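We use cookies to remember your settings and to see which items get read. Accept all | Manage choices

Do you need the three-in-one breakfast machine?

My neighbor Casimiro Toledo bought one of these in January and has been telling the whole stairwell about it. Toast, eggs and coffee out of one appliance, one plug, one spot on the counter. He offered to lend it to me, and I said yes mostly so I could tell him he was wrong.

I'm not there yet, but I'm not sold either.

The hot plate side has a lid with a ridged grill plate under it, meant for bread or a sandwich. The ridges run in a zigzag, and I can't see what that does for a slice of toast besides give you more corners to wipe. One slice at a time is comfortable. There are four of us at my table on a Sunday, so you can work out how that goes. The last person eats when the first is doing the dishes.

Then there's the little round frying pan set into the top. I like the pan more than I expected to. It has its own short handle and a dark nonstick surface, and it's the right size for one egg. Two eggs will fit if you don't mind them joined together. Bacon has to be cut in half, and at that point I would get out my regular skillet.

My real complaint is the knobs. A big one and a small one, and I had to go back to the booklet to remember which did what. The booklet says to preheat for 10 minutes, which is longer than it takes me to make breakfast the old way, coffee included.

Marcelino Pastor wrote in last month to say his daughter took one to college and uses it every day. I believe him. If you have one outlet, no stove and nobody else to feed, go ahead. If you already own a toaster and a pan, I'd leave it in the store, however nice the color is. And the color is nice. Pale green seems to be how they get you.

Before you buy, open the lid all the way and see how much counter it takes up. Look at where the silver handle ends up, too, when the lid is standing open. On my counter it was right against the bread box. 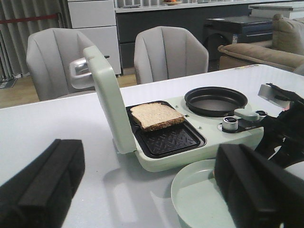
Words: Demetrio Arrieta | Kitchen & Counter | 2025-03-05

Casimiro wants his machine back by the weekend. If you've had one for a year or more, write and tell me how the nonstick is holding up, since that's the part I trust least.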